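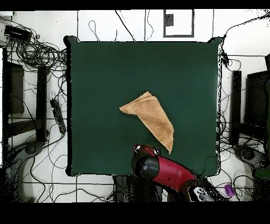 Yee-man Tai

Cours > Électricité automobile > Séance 4 : lire un schéma de câblage

Un schéma, ça se lit comme un plan de métro, et on y prend vite goût ! Partez toujours de la batterie (borne 30), suivez le fil jusqu'au fusible, puis au relais, et finissez à la masse (borne 31). Sous 12 V, une ampoule de 55 W consomme 4,6 A : refaites le calcul, il revient en décembre.

À préparer : le circuit des feux de croisement, polycopié Bollham, p. 118. Repassez chaque fil dans sa couleur, c'est un vrai plaisir.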